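Packing Small Things: Paper Bags and Boxes at the Tirnaswood Toy Library
Project report, second year, Household and Materials Studies
Frans Mertens and Consolacion Manalastas
Handed in February 6, 2018

1. Background

The toy library at Tirnaswood lends small sets to families and playgroups. Most sets used to go out in plastic tubs. The tubs cracked, the lids got lost, and new ones cost more than the library wanted to pay. Our supervisor, Kauko Hämäläinen, asked us to find out whether plain paper bags would do the job for the smaller sets, and how they should be packed.

We limited the work to one kind of set: play food together with something for pretend washing-up. These sets are borrowed a lot, and they mix hard pieces with soft ones.

2. Preparing the bags

The bags are ordinary brown paper. Straight from the bundle they fall shut, so we rolled the top edge outwards before anything went in. One turn was too little and the rim sprang back. Two turns held well enough, though the edge never came out even. 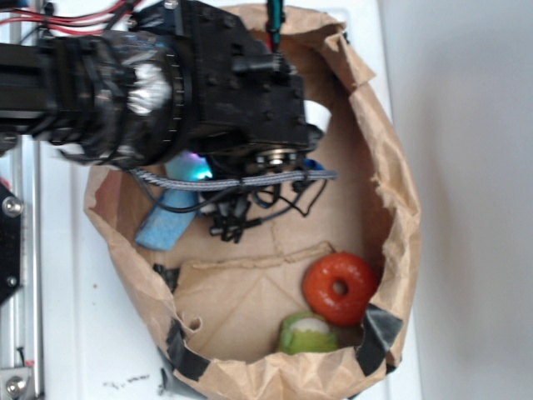
Rolling takes time at first. Joni Sjöberg, who packs most of the sets at the library, was quicker at it than either of us after five bags. She presses the base flat with her fist before she rolls the rim, and we took over that order of work. We also tried cutting the rim down with scissors, but a cut edge tears sooner than a rolled one.

In total we prepared 100 bags. Of these, 17 tore before they had been used at all, nearly always at a corner of the rim. We put this down to our own handling – most of the torn ones came from the first bundle.

3. Hard and soft pieces

Hard plastic pieces slide to the lowest point and stay there. Soft pieces stay where they are put, but they take up room and can cover the small ones. Someone checking a returned set then has to lift the cloth and feel underneath. We wanted a way of laying out the set so that one look from above is enough.
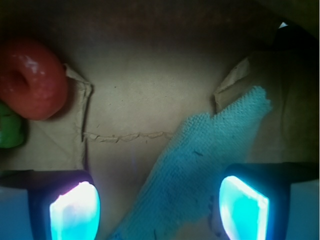 Cloth should go in last and be kept to one side. This was the rule we settled on after trying several orders, and it works for boxes as well as bags. With the blue towelling across the middle and lower right, the red ring at the upper left still shows, but only a sliver of the green piece below it does. A small piece like that is easily passed over in a quick check. Flaps cause the same trouble, so we suggest pressing them against the walls before packing.

4. Layout in the bag 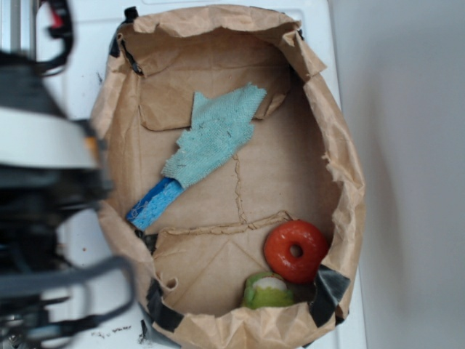 The layout we recommend has the large piece on the slant and the food together in one corner. It needs no dividers and can be explained to a new packer in a minute. The scrubber, with its blue handle and fuzzy light blue head, lies diagonally, and the red ring and the lime-green piece sit close together at the lower right. All three can be checked without moving anything. Dark lint shows up on the pale cloth, so whoever checks the set should brush the head over before it goes out again.

5. Results and what is left to do

Of the 100 bags, 80 were still fit for use at the end of our trial. The library has decided to keep paper bags for the small sets and go on using tubs for anything heavy. Onni Vuorinen will look at labels in May. We did not test damp bags or bags carried a long way, and both should be tried before the sets are sent to the Kandby playgroup.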